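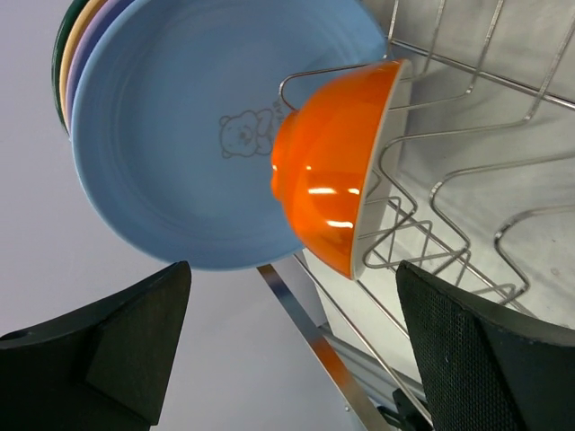 Week 3: Glazes, Clay Bodies, and Why Your Mug Crazes

Okay, this is the week where people either fall in love with glaze chemistry or start eyeing the drop form. Stay with me! I was terrible at chemistry in high school and I managed to make a living off this stuff, so you will be fine.

Before you read on, go get a plate out of your kitchen. Any plate. Flip it over and look at the foot, the ring it stands on. If you can see a bare, unglazed ring, run your thumb along it. Rough and a bit chalky usually means earthenware. Tight and smooth, almost like a river stone, usually means stoneware or porcelain. If there's no bare ring at all, either it was fired on little pins (look for three tiny scars) or it isn't ceramic to begin with, and plenty of everyday dishes aren't. Bring your plate to class and keep it handy, we'll use it for the rest of the unit.

What a glaze is

A glaze is glass. That's really most of it. You take ground-up rock, mix it with water, put it on a pot, and heat it until it melts and grabs hold of the clay. What makes it tricky is that plain silica, the stuff that makes glass, melts way hotter than our kilns go. So we add a flux to bring the melting point down (feldspar, whiting, a frit), and then we add alumina so the melted glass doesn't just run off the pot and glue itself to my kiln shelves. I say "my" because I'm the one who grinds them clean.

Silica for the glass, flux for the melt, alumina for the stiffness. If you remember that much on the midterm I will be a happy woman.

Matte versus shiny

I get asked about this every year. A shiny surface happens when the glaze melts all the way and cools smooth. A matte one can happen for a few different reasons, and they aren't equally good news. Sometimes tiny crystals grow in the glaze while the kiln cools slowly, and they scatter the light. That's a true matte, and it can be perfectly tough. Other times the glaze just didn't melt enough, and what you've got is an underfired surface that feels dry and marks up every time a fork goes near it.

How do you tell them apart? Refire a test tile a little hotter. If it goes shiny, it was underfired. If it stays matte, congratulations, you have the real thing. The tiles from the Pasov kiln are in the blue bin if you want to compare, and please put them back in order this time.

Crazing

Crazing is that net of fine cracks you see in old mugs. Clay and glaze both shrink as they cool, and if the glaze wants to shrink more than the clay does, it gets stretched tight and cracks. The fix is usually more silica in the glaze, which sounds backward to everybody at first. Silica in a glaze lowers its expansion, so it shrinks less on the way down and fits the pot better.

The opposite problem is shivering, where the glaze is squeezed too hard and pops off in flakes, usually at the rim. I worry about shivering a lot more than crazing. A crazed mug is a nuisance -- a shivered one can put a sliver of glass in your coffee.

Our studio clear, the one Henrique Mendes mixed up for us before he moved to Seixas, is test batch 311 on the shelf. It fits the white stoneware beautifully and crazes like mad on the red. Don't use it on the red! I have a separate bucket for that.

Decorating under and over

Underglaze goes on before the glaze and ends up sealed beneath it. Overglaze (people also say china paint or enamel) goes on top of a finished glaze and gets a third, much cooler firing. Decals can be made for either one. Run a fingernail over the picture on a decorated dish: if you can feel an edge, it's likely sitting on top. Overglaze gives you colors you can't get any other way, but it wears, and a dishwasher is pretty hard on it.

Hélder Neves is coming in next month to show us his brush work, and he does everything in underglaze on bone-dry clay, which makes my palms sweat just watching. One slip with the water and the wall of the pot goes soft.

For next time

Read chapter 11, but skip the part on salt firing, we can't do it here and it'll only make you sad.

Make 12 test tiles in the white stoneware. Stand them upright, give each one a bit of texture, and poke a hole in the top for hanging. Write your initials on the BACK. I have a whole drawer of orphans from last December.

Weigh out one 200 gram batch of the base recipe from the handout. Dry materials only, mask on, and check off each ingredient as it goes in the cup. You will think you can remember whether you added the whiting. You can't, and I can't either.

The small scale is drifting again, so use the big one by the sink until I get new batteries. Studio is open until 9 p.m., and the last person out turns off the vent fan.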